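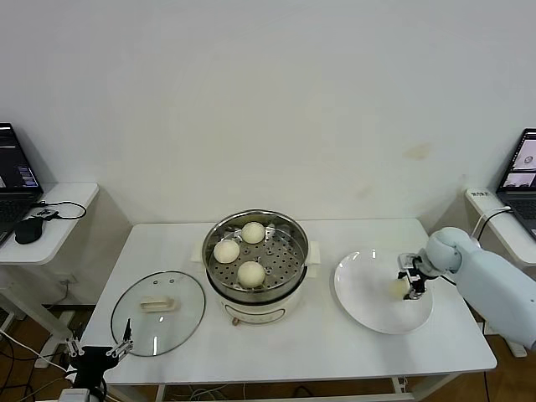 According to Guðlaug, a bun that has been steamed for less than twenty minutes was only ever a rumour of a bun, and she would not be having one at her table in Preltthorpe.

Fuseini said the packet said twelve.

"The packet," said Guðlaug, "was written by somebody who wanted to go home."

They had been married for 23 years and had disagreed about steam for most of them. The cooker had come from Nygård's on the high street, marked down by 4 pounds on account of the box, and Fuseini had read the booklet twice on the bus. He was fond of the booklet. It had a chapter on descaling.

"Bình Lục does hers in ten," he said.

"Bình Lục has a dishwasher. She can afford to be careless."

He considered this for some time and could find no way into it.

The large white plate had been got out, which meant company, and company meant Darmawan Tjoa, who would eat whatever was put before him and then describe a better one he'd had in May. Last time it had been dumplings. There had been 200 people in the queue, he told them, and every one of them had wept.

"Give him the one at the back," said Guðlaug.

"What's wrong with the one at the back?"

"Nothing. It's been in the longest."

Fuseini pointed out that they had all gone in together. She gave him the look she kept for booklets - and then the doorbell went, and he was sent to find the good napkins.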